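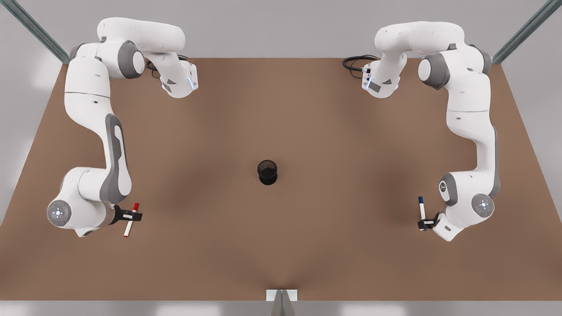 In this tutorial you will learn to split one recorded demonstration of a two-arm task into short segments, so that a policy can be trained on each segment alone. We use the pen holder task from the Tarell simulator. Each arm holds one marker, red cap on the right arm and blue cap on the left, and the holder between them is still empty. This is a good moment for the first cut, and we name it "both held".

Before you start, export the episode from Tarell as a table with one row per step. Our episode has 600 steps.

1. Plot the opening of both grippers over time. Smooth the curve with a window of 8 steps — a longer window moves the cuts too late.

2. Mark the step where the second gripper stops closing. For us it is step 323. Write it in the file cuts.txt, one number on each line.

3. Open the close camera view at this step and check that the marker is between the fingers.
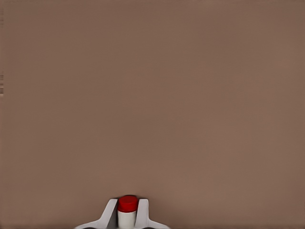 Last changed: 2026-03-03

In this view the red cap is easy to see against the brown surface, but the lower part of the held object is outside the view. Do not use it to judge the height above the table. Take the height from the arm pose.

4. Mark the step where the first gripper opens again. We have 458.

5. Run the split script and replay every segment from its own start state. If an arm jumps at the start, the joint velocities were not saved. Export again with this option on.

The rule for step 2 was proposed by Baiba Žukauskas. Please send corrections to Ivars Mets.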